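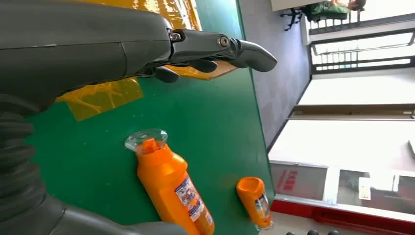
Bench 12 - Film and Sheet Handling, January check
Area: Lilirier finishing room
Checked by: Fredy Salazar

1. Green mat flat on the table, no lifted corners
OK. Smooth side up. Wipe down again before the afternoon shift.

2. Amber sheets laid out singly
Part done. The large yellow-amber sheet is wrinkled and should be smoothed before anyone measures from it. Smaller rectangular sheet has faint wrinkles, acceptable for practice cuts.

3. Cut edges clean
OK on the orange-brown piece, corner is straight. Others not checked.

4. Offcuts binned, none left on the floor
Not OK. Two strips by the door, picked up at the time. Bin moved closer to the bench.

5. Stock label matches the sheet on the bench
Batch 644 on the Drallinex roll. Label is peeling - reprint.

6. Knives capped and back in the rack
OK.

7. Walkway behind the bench clear
OK after a pallet was shifted. Same comment as last time.

8. Lighting
Streaky glare on the large sheet makes marks hard to see. Try the side lamp at a lower angle.

Actions: items 2, 5 and 8 to Fredy. Recheck at 15:00.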